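Subject: Re: [grosance-users] Wall patterns coming out too large
Date: August 8, 2024

> I'm laying out a den in Grosance and the wall coverings never match
> the size on the swatch. I set the repeat to 6 inches and it still
> looks huge. Is it the file or is it me? Wood grain seems fine.

It's probably the file. The older pattern packs were saved without a unit, so the program reads the repeat as whatever your project is set to. If your project is in feet, 6 means six feet. Open the pattern's properties, pick inches from the list, and save it under a new name so an update doesn't write over it. 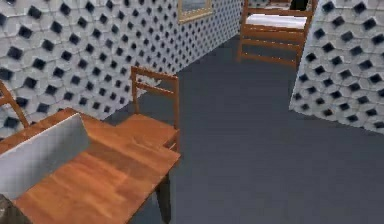
The Stasik pack was fixed in June. The Zisik pack was not, and it has 733 patterns in it, so doing them one by one is no fun. There is a batch option under Library, but it only works on patterns you have copied to your own folder first. It took my machine over two hours to get through the lot.

Once the unit is right, check the repeat before you order any paper. The swatch number is sometimes the width and sometimes the height, and the two are only the same on square patterns. 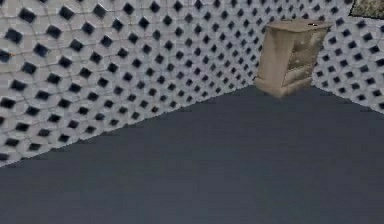

Start with a bold pattern if you want to test the setting. Plain textures hide a wrong repeat. Small dark diamonds on a light gray-white ground, like the left wall in my room corner, are much easier to judge. Put a door of known height next to the wall and compare.

If the size is still off after that, send me the pattern name and your version number – I'm on 2.6 and the menus moved a little.

Sánchez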